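Features | Clubs | Makers | Subscribe | Search

The Toast Problem

Reading time: 4 min

23 March 2023

Half past four, portable classroom behind the gym. Seventeen kids, not enough chairs. Somebody has brought Timbits and they are gone before the laptops have booted.

The club is called Panside. The name came out of a group chat and stuck, no one likes it much. What they do is cooking robots, or the beginnings of them — a simulated arm in a simulated kitchen, being taught to do the jobs most of us do half asleep. Open a door. Put a thing on a plate. Shut the door again.

"Door's the worst," says Zlata Lysenko. Grade eleven, second year in the club, laptop held together with hockey tape. "Everybody wants to do the fun part, like flipping stuff. Then you spend November on a door."

She did spend November on a door. A fridge first, then a microwave, then the one they've got now.

Corina Kofler teaches physics and runs the club two afternoons a week. She started it with a cart of old laptops and a wheeled robot named Tromby that mostly drove into the baseboards. Tromby is on a shelf now, missing a wheel. Kofler wanted an arm. Arms cost money. So, simulation.

"I was a bit snobby about it at first," she says. "I thought, they'll be bored, it's a video game. And they weren't bored. They were furious. Same fury you get with real hardware, just no smoke."

The kids write their own code on top of a small toolkit they call Kamach, put together by a graduate who still answers emails at midnight. Kamach tells the arm where its fingers should go. It does not tell it how to get there without clobbering the counter. That's the students' part, and it is most of the work.

Maxence Millet has the whiteboard today. Joint angles, arrows, a drawing of an elbow that looks like a boot. He talks fast and rubs things out with his sleeve. The trouble, he says, is that there's always more than one way to reach a spot, and the arm likes the ugly one. Elbow out, wrist folded over. Gets there, sure. Then it can't get back.

Pirmin Koller, in grade nine and new since Christmas, asks why you can't just tell it to keep its elbow in. Silence. Millet writes ELBOW IN on the board and underlines it. They try it. The arm refuses to reach the counter at all. Big laugh, then everybody's typing.

There's a provincial showcase coming up and this is the club's first go at it. Teams get a task list and one kitchen layout ahead of time, then a layout they've never seen on the day. Rahel Pfister handles the entry, the forms, the logbook, the bus. She also keeps the run log, a spreadsheet with 189 attempts at the oven task and a column headed "what went wrong" that is better reading than most novels. "Missed." "Missed again." "Went through counter?? ask Max." "Good until it wasnt."

Points come off for bumping things. More come off for leaving the door open. Zlata thinks that last rule was written by somebody's mother.

Tuning a reach is slow, and it's the part visitors to the club don't see. Nudge a number, reset, watch, swear quietly, nudge it back. Zlata works through hers one pose at a time and stops the arm whenever she wants to argue with it, and the spot she argues about most is the countertop oven, where the fingers are right up against the open front and the elbow is sticking out over the lower cabinets like it owns the place. She points at the pale blue plate on the counter, still empty. That's the goal, she says. Everything between the rack and that plate is her problem. The knife block at the back she doesn't worry about, unless the arm takes the long way round.

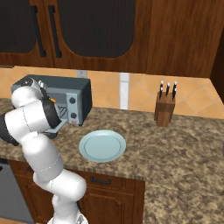
Kofler mostly stays out of it. Walks around, asks a question, walks off before it's answered. At one table two kids are fighting over whether a gripper should push a door or pull it, and she lets that run a good ten minutes while the rest of the room picks sides. Pull wins. Someone writes a test for it.

Would she still like a real arm? Yes, obviously. She has the grant form half filled out on her desktop. Lanz, a machine shop in town, has offered to build a bench for one if it ever shows up.

Millet isn't sure it'll change much. "You'd still do all this first," he says. "You'd just be more scared."

By six the late bus is outside. Pirmin's still at it, one mitt on, trying something with the wrist. Rahel wants to know if she should log it or wait.

Log it, Zlata says. Log everything.

Features | Clubs | Makers | Back to top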